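Laundry and folding attendant, part-time — Grelora Laundry and Home Services

Grelora is hiring a part-time attendant for the folding room at our Habte Street location. The position is open now and we would like someone to start in August. It is three shifts a week, early mornings, with the option of picking up a fourth when a coworker is away.

What we do

We wash, dry, fold and return everyday clothing for households in the neighborhood. Most of our customers are families and older people who live on their own. We don't do dry cleaning, leather or wedding clothes. A small number of customers also use our home visit service, where an attendant folds and puts away laundry at the customer's place and leaves the kitchen counter and shelves tidy. You will start in the folding room and can be trained for home visits after your first 12 weeks if you want to do them. It is not required.

The job

A shift starts at 6:30 a.m. and ends at 11:30 a.m. You will work next to one other attendant, usually Zinash Woldegiorgis, who has run the morning shift for years and will train you.

You will take clean clothing out of the basket one piece at a time, check it, smooth it and fold it to our standard. Folded pieces go flat on the table, each on its own spot until the order has been checked against its slip. Shirts and tops are folded with the label showing. Pants are folded in half along the seam and then in 3, unless the slip says to hang them.

You will also:

Check pockets before and after washing
Set aside anything with a stain, a missing button or an open seam and write it on the slip
Keep orders apart, including socks
Bag finished orders and put them on the pickup shelf by last name
Wipe down the tables and sweep at the end of the shift
Answer the phone if Zinash is at the machines

On home visits the folding is the same, and there is some light tidying on top of it. Silverware goes back in its holder, jars go back on their shelf, and snacks and packets go back in whichever basket the customer keeps them in. We do not rearrange a customer's kitchen. If something has a place, it goes back in that place, even when you can think of a better one.

What we are looking for

You don't need laundry experience. Two of our current attendants came from restaurant work and one from a school cafeteria. You do need to be on time, able to stand for most of a five-hour shift and able to lift a full basket to table height. You should be comfortable reading order slips in English. Amharic or Mandarin is useful with our customers but not required.

We use an unscented detergent for all orders, and we ask staff not to wear perfume or strong lotion at work. Customers do notice.

Slow and neat is fine for the first month. After that we expect a normal family order to be folded, checked and bagged in the time written on its slip.

Pay and other details

Pay is reviewed after the first 12 weeks and again each year. Training shifts are paid at the full rate. You get a paid break of 15 minutes, free laundry once a week (your own household only) and a bus pass if you live outside walking distance. The 89 bus stops across the street. There is no staff parking.

Shifts are posted two weeks ahead. Swaps are allowed if both people tell Zinash first — a text message is enough.

The trial shift

Everyone we consider seriously is invited to a paid trial shift of 2 hours. You will fold a small mixed order of the kind we get every day and put it in order on the table.

Crumpled light blue clothing, with folded orange, beige and lavender pieces set to the side. 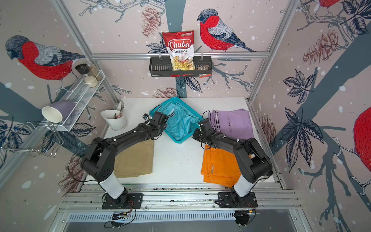
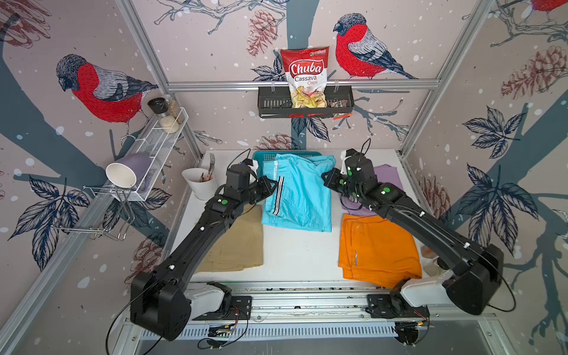 Bring closed shoes and a water bottle. We supply the apron. Tie back long hair and leave rings and bracelets at home if you can, as they catch on knits. At the end you will have a few minutes with Nia Bellis, who does the hiring, to ask about hours and pay. We let people know either way within the week.

How to apply

Come by the counter between 1 and 4 p.m. and ask for an application form, or leave your name and phone number with Xiuying Cui at the front desk and we will call you. A resume is welcome but you can also just write down your last two jobs and someone we can call. If you have worked for us before, please say so on the form.

Applicants must be 18 or older and able to work in the United States. The position stays open until it is filled.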